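July, evening

Slept badly and came to the desk late. The heating pipe in the office was making its noise again, so I worked with headphones and no music in them.

Morning was for the planner. Since the change of the joint limits in Kasdale (our motion planning package, I write it here because I will forget which name was which), the arm takes very long paths for very short moves. I read the log line by line. The path was valid, the cost was fine, and still the elbow went all the way over the top. After two hours I found that the start state was read before the last motion had settled. The planner got an old joint angle and tried to be polite to it. I added a wait on the velocity, not on the time, with a limit of 600 milliseconds. I don't like waits, but this one at least looks at something real.

Then I ran the small test set. Before the change, 8 of 13 tries reached the pre-grasp pose. After the change, 12. The one which still fails is the same one as last week, with the target near the corner of the table. I suspect the collision shape of the table more than the planner. In Brorau the table is one plain box, but the model we render has a border on the top and a thick apron on the side. So the box is a little too high or a little too wide, I have not measured it yet. Tomorrow, before coffee.

Lunch was soup. I spilled some on the notebook, so the page about frame names is now yellow.

In the afternoon I moved to perception and it went slower. The segmentation gives me one mask for two things when they are close together. I tried to raise the threshold, and then the mask of the bowl got a hole in the middle. I tried to lower it, and the bowl and the package next to it became one animal with a blue side. Depth doesn't help much, because the package is flat and the table is shiny and dark. I wrote three versions of the split step and deleted two of them. The third uses color first and depth after. It is ugly but I can explain it to somebody.

I also want to write down a mistake with the camera transform, so that I don't repeat it. I had inverted the matrix two times, in two different files. The result looked correct in the viewer, and for that reason I trusted it for almost one hour. Rule for myself: invert only in the Cleltach wrapper, nowhere else. 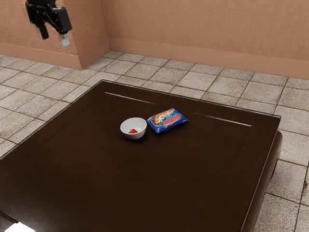
*Brorau, strawberry in the bowl, cookie package beside it. Gripper still up and to the left.*

For the grasp order I have to decide which object goes first. The strawberry is small and the bowl rim is in the way of the fingers, so a straight approach from above seems the safest. The package almost touches the rim. If the fingers open wide they could push the bowl, and then the pose of the strawberry is wrong too. Maybe the package should go first for this reason. I will ask the planner for both orders and compare the clearance.

Baptista (the scheduler) still prints a warning at every reset. I have stopped reading it, and this is a bad habit. Put it on the list.

To do: measure the table box, rerun the corner case, push the velocity wait to the branch, buy a new notebook.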